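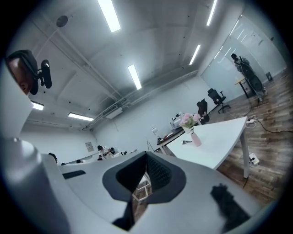

Shared office promises quiet and cool air, tenants want numbers

Monday, August 10, 2020

Ciltau, the company that rents out desks on the upper floor of the old Nestevard building, says it will spend the rest of August fixing what it calls "comfort issues" in its largest room. Tenants have heard that before.

The plan, sent out in a two-page notice, covers three things: new lighting, work on the air conditioning, and a change to how the long white table is booked. Ciltau says the room will stay open throughout.

The lighting is the easy part. The room is lit by fluorescent tubes under a low, pale grey ceiling, with beams and pipes left exposed. Ciltau used to advertise this as "industrial character." The notice now calls it "uneven" and says the tubes will be replaced by Lins, a local electrical firm. No model is named and no light level is promised, so it is hard to see how anyone would check the result.

The air conditioning is harder. A boxy vent unit runs on a duct line across the middle of the ceiling, and tenants at either end have complained all summer that one side gets the draft and the other gets very little. Ciltau's answer is to "rebalance the flow." Asked whether that means new equipment or a visit with a screwdriver, the company said details would follow.

Then there is the table. It is the most popular spot in the room, with people working at it side by side, and until now it has been first come, first served. From next week it goes onto Ritum, the booking system Ciltau already uses for its small meeting rooms. A full day at the table will cost members $10. The notice describes this as "fairer access" - a generous way to describe a new charge.

Printing changes too. Members get 100 free pages a month on the office printer, down from 200, with extra pages billed. The notice does not say what the saving will pay for.

Ciltau puts the cost of the whole job at $500 per tenant company, which it says it will absorb. It did not say for how long, and the current leases allow fees to be reviewed every year.

A second notice, with dates for the duct work, is expected before the end of the month.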